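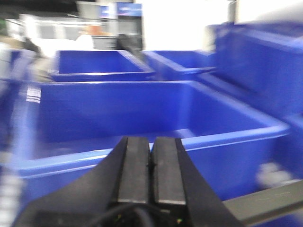

Plastic bins are the cheapest thing in my workshop and for years I used them badly. I put everything inside, I closed the door, and in January I was searching again for the same hinges. These are some habits that work for me now.

**Start with an empty bin.** Take out all, also the screws that hide in the corners. Wash with warm water and a little dish soap, then leave it upside down until it is dry.

**One color is fine.** People like to buy many colors, but then you must remember what the red one means. My bins are blue and I write the contents on tape.

**Put the label outside, on the short side.** A label on the inner wall disappears when the bin is full. My neighbor Henrique Bragança writes on 2 sides, so he can turn the bin any way on the shelf.

**Do not fill over the rim.** I stop three fingers below. Heavy things like clamps go in a small bin - my back is thankful for this.

**Old label glue.** Cooking oil on a cloth, wait 8 minutes, wipe, then soap. Please don't scrape with a knife, the scratches hold dirt.

**Keep one bin with nothing in it.** When I sort a shelf, all the doubtful things go there first. After 3 months I look again, and most of it I can give away.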